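**Wirkar insertion cell: progress report to Undach**
2022-10-13
Prepared by Hipólito Lucero, for Jailson Bezerra

You asked for a plain account of the grip fault before releasing the next payment, so I have put it first and the milestones after.

## The fault

During the long run at Onham the gripper closed on a part, reported a good hold, and let it slip on the way to the board. It did this in 9 of 385 attempts. No one was hurt and nothing broke. What bothers me is the reporting. In every one of those attempts the controller logged a success and went on to the next part, and we only found out by going back through the tray afterwards.

Ocampo, who supplied the controller, put it down to worn contact pads and sent us a new set. We fitted them. I am not convinced. The old pads showed very little wear, and three of the slips came early in the run. My own guess is that the closing force is read too soon, before the fingers have settled, but I can't prove that yet and would ask you not to quote it.

## Where the work stands

- Pads replaced, finger bolts retightened, force reading logged on every grip.
- Automatic retry switched off. A doubtful grip now stops the arm.
- Repeat run started on the shape board, cylinders first. 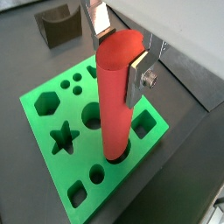 The repeat run is planned at 700 attempts. Early figures look good, and I would give them no weight: so did the early figures last time, when they came from the same log that was getting it wrong. Until the run is finished, someone checks each part by eye and writes it down on paper. It is slow and the team dislikes it.

## Not done

The guard interlock test has slipped. Ocampo say their software update will cover the false success reports, with no date given and no description of what it changes. I would not count on it for October.

## Request

Please hold milestone 3 open until the paper record and the controller log agree over the full run. We can carry on within the present budget up to that point.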